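Pratgate Reading Study: Call for Participants

Reference 371
Closing date for applications: Fri 9 November

Pratgate is recruiting adults for a study of how people read printed instructions. Sessions measure reading speed, recall and error rate under different type sizes, line lengths and paper colors. The results will be used to revise the layout guidance that Pratgate supplies to publishers of household and workplace manuals.

Who can apply

Applicants must be 18 or older and must read English comfortably at the level of a daily newspaper. English need not be a first language. Glasses and contact lenses are acceptable and should be worn as they normally would be for reading. Bifocal and progressive lenses are also acceptable, but must be declared on the form.

The following are excluded from this round:

Persons who took part in the February round
Persons who have had eye surgery in the past 9 months
Current employees of Pratgate or of Farooqui Print Services, and members of their households
Persons who work as proofreaders, copy editors or typographers

Dyslexia and other reading difficulties are not grounds for exclusion. Data from these participants will be analyzed as a separate group, and a longer session slot will be assigned on request.

What participation involves

Each participant attends two sessions on separate days. A session lasts 90 minutes, including a break of 10 minutes. The second session must fall at least one week after the first.

In the first session the participant reads a set of short instruction sheets silently and answers spoken questions on each. The sheets cover ordinary subjects such as descaling a kettle, filling in a customs form and storing paint. No prior knowledge of any subject is needed. Reading time is recorded by the session leader with a hand timer.

In the second session the participant reads a longer document, answers questions on it in writing, and then completes a recall test on the sheets from the first session. Participants should not take notes between sessions or discuss the content of the sheets with other participants.

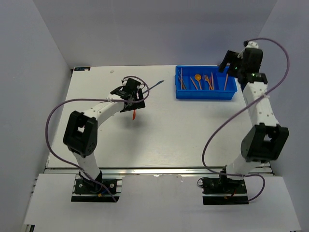

White tabletop with lavender-gray walls on three sides, Pratgate.

Two typefaces are under comparison. Futura is used for half of the sheets and a serif face for the remainder. The order is assigned by lot before the first session and cannot be changed. All sheets are printed on uncoated stock from a single batch.

Payment

Participants are paid a fixed sum for each completed session, at the rate stated in the confirmation letter. Payment for both sessions is made by bank transfer within 10 working days of the second session. A participant who withdraws after the first session is paid for that session only. Public transit fares are refunded on presentation of a ticket or receipt. Parking charges are not refunded.

Data handling

Answers are stored under a participant number. Names and contact details are held in a separate file and deleted nine months after the end of the study. No audio recording is made of the spoken answers. Participants may withdraw at any time without giving a reason and may ask for their answers to be removed up to the date of the second session.

How to apply

Application forms are available from the Pratgate front desk and from the Jirnano Library, ground floor. Complete both pages and return the form to either location. Write the reference number on the envelope. The form asks for year of birth, first language, type of corrective lenses if any, and three preferred session times. Evening slots are limited and are assigned in order of receipt.

Applicants will be told in writing whether a place is available. Those not placed may ask to be kept on the list for the next round by checking the box at the foot of page 2.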